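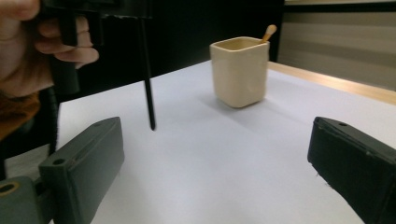

Putting small things away still fails on us more than any other chore in the Cervantes set, and I'd love help with it, as everything else has come so far since July! Folding hand towels is fine. Wiping the counter is fine. What goes wrong is the bathroom tidy-up, where Clulex has to find an upright container and drop something thin into it. We swapped the round tumbler for the square cream ceramic cup, thinking flat sides would be easier to line up on. They are, for grasping the cup. For finding the opening, the score went down. Same white table, same lights overhead.

What I've tried so far:
Restarted the planner and cleared the saved grasps. No change.
Raised the approach height. Fewer bumps on the rim, more drops outside.
Turned the cup so a corner faces the gripper. Worse, so I turned it back.
Last full batch was 500 attempts, all logged, uploaded to the Clilent share under run 29.

Status: waiting on support
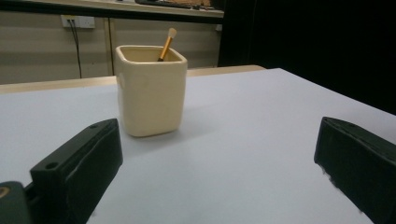
Adoración Cabello
December 3, 2025

Thanks for the quick answer. You asked whether the item already in the cup could be confusing it, and I think you're on to something. The brush has a shiny gold handle and leans to one side, and in the overlay the planner keeps drawing the cup's outline out along the handle. So it thinks the opening is up and to the right of where it is. With the cup empty I got three clean drops in a row — first time ever with this cup!

I also tried dull tape on the handle. That helped a bit, but I can't ask people at home to tape their makeup brushes, so I don't count it as a fix. 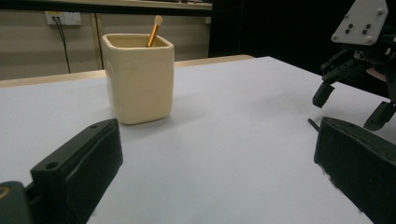
The other half of the trouble is the release. Even when the outline is right, the fingers sometimes open while the brush is still tilted, and it catches on the rim and tips out. A person would just give it a nudge. I set the pause before release to two seconds and it catches less often, though the whole chore now feels slow.

Can I get the Clulex build that Prellthorpe is testing, the one that treats a container and its contents separately? I'm happy to rerun the whole batch on it. I know "can it put a brush in a cup" sounds tiny next to loading a dishwasher, but it's the chore I'd hand over first, and we're so close on it.

Leaving the ticket open. Logs from the empty-cup runs are in the same folder.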